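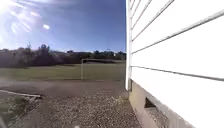
Category: Products and services under review

From: Grounds Services Office, Prakstead
To: grounds-equipment list
Date: April 7, 2024
Subject: Re: Cledow path inspection robot, trial offer

Dear colleagues,

We reply to the enquiry circulated last week by the Flirnovdale office, part of which is quoted here for those who have joined the list since.

> Cledow is offering a trial of its wheeled path inspection unit to
> member sites. Before we sign, we should like to hear from any office
> that has run it outdoors. Does it hold a route where the path has no
> proper kerb? Is the supplier prompt in dealing with faults?

Our office has had the unit on loan under the standard trial terms, which allow 4 weeks of use and 2 visits from the supplier's engineer. It has been run on our outer paths and on the ground beside the buildings. The route is taught once by hand and repeated on request.

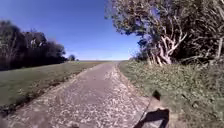 On the matter of kerbs, our experience has been fair. The unit kept to the taught line on most runs, although it slowed where grass had grown over the margin, and staff twice had to restart it from the handset. The longest route we have taught is 453 metres. We would advise keeping first routes shorter than that.
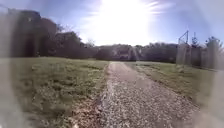 Low sun remains our main reservation. The supplier's guide recommends morning or evening runs, when the paths are quiet, but these are the hours at which the forward camera is most likely to face the light. On the gravel path between the lawn and the tall fence, with the sun directly ahead, glare spreads over the sky and the tops of the trees. The stones close by remain easy to make out, and a reviewer could still judge the surface. Distant objects are another matter, and we have asked Cledow whether a hood can be fitted.

As to faults, repairs are handled by Lukoševičius under contract — parts arrived promptly, but the paperwork was slow. Offices should agree a named contact before delivery.

We expect to decide on purchase in August and will send our full notes to any member on request.

Yours faithfully,
Grounds Services Office
Prakstead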